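Notas da Fivley – abril

Lanches de viagem, um ano depois

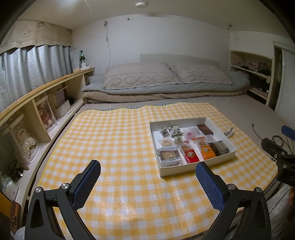 Docinhos e bolachas embrulhados um a um, sobre a toalha xadrez amarela e branca.

Olá a todos! Voltei de Pidesby na quarta-feira com a mala cheia de roupa amarrotada e o caderno cheio de rabiscos, e a primeira coisa que fiz (depois do chá, claro) foi sentar-me a escrever isto antes que me esquecesse de metade. Muitos de vocês perguntaram-me pela viagem de comboio, a tal que eu andava a prometer desde o outono, e sobretudo pela comida, porque sabem que é por aí que eu começo sempre.

São 7 horas entre Drarnden e Pidesby, com uma mudança a meio. O vagão-bar abre quando lhe apetece. Da última vez apanhei-o aberto durante uns vinte minutos, bebi um café que sabia a cartão e jurei que nunca mais ia sem farnel. Desta vez preparei tudo na véspera e fiquei tão orgulhosa de mim própria que quase comi metade ainda em casa.

A minha regra é levar uma coisa que encha, uma coisa fresca e depois uma data de coisinhas pequenas para ir roendo. O que enche foi um pão de azeite com omelete de batata, cortado em fatias grossas e embrulhado num pano. O pano é importante! Em plástico o pão fica mole ao fim de duas horas e não há nada a fazer. Para fresco levei pepino com sal e limão num frasco com tampa de rosca, e uvas lavadas e bem secas. As uvas já vão soltas do cacho, senão passo a viagem com os raminhos na mão à procura do lixo.

As coisinhas pequenas é que são a parte divertida. Sou grande defensora do que vem embrulhado um a um: distribui-se pelos bolsos, oferece-se à senhora do lado e o que sobra volta para casa em condições. Bolachas, gomas, uns caramelos. Chocolate, só no inverno – perdi um casaco bom por causa disso e ainda não recuperei.

A Tegwen Humphreys, que muitos de vocês conhecem do encontro de leitores, escreveu-me a defender os ovos cozidos. Tegwen, gosto muito de ti, mas num vagão fechado não pode ser. Ela garante que, descascados em casa e guardados com um pouco de vinagre, ninguém dá por nada. Eu dei, e ia sentada três filas atrás.

Também me perguntaram quanto se gasta. Fiz as contas ao farnel inteiro, para duas pessoas, e deu 15 euros, com as uvas a levarem a maior fatia (estavam caríssimas, ainda não é a época delas). No bar da estação de Pidesby duas sandes e duas águas ficam quase no mesmo, e as sandes são tristes.

Uma palavrinha sobre a mudança de comboio. A estação chama-se Hopkin, tem dois cais e um relógio que anda adiantado, e espera-se ali quarenta minutos. Há um banco ao sol do lado da ponte de peões. Foi onde comemos a omelete, com os sapatos descalçados e um vento de abril que levava os guardanapos. Se forem de manhã, o banco está à sombra e mais vale ficar na sala de espera, que tem uma máquina de chá bastante decente.

Em Pidesby ficámos no quarto do costume, por cima da padaria, e acordámos todos os dias às cinco e meia com o cheiro do forno. Não me queixo. Trouxe de lá a receita de umas bolachas de manteiga salgada que ainda não me saíram bem: a primeira fornada espalhou-se toda pelo tabuleiro, a segunda ficou dura como telha. Suspeito da farinha. Quando acertar, ponho a receita aqui.

Entretanto, a lista dos vossos lanches de viagem está a crescer e é uma maravilha. Chegaram mais de 153 sugestões desde a última carta e li-as todas, algumas duas vezes. Há quem leve arroz frio com feijão, há quem faça empadas pequeninas de propósito e há um leitor que viaja com meio queijo e uma faca de manteiga. Continuo à espera de alguém que me resolva o problema da sopa. Já tentei a garrafa térmica, mas com as curvas antes de Hopkin acabou tudo no colo.

Mandem as vossas ideias em resposta a este email, com quantidades se puderem. E digam-me se ainda se vendem em Drarnden aquelas caixas de lata com divisórias, que a minha já não fecha.

Até para o mês que vem!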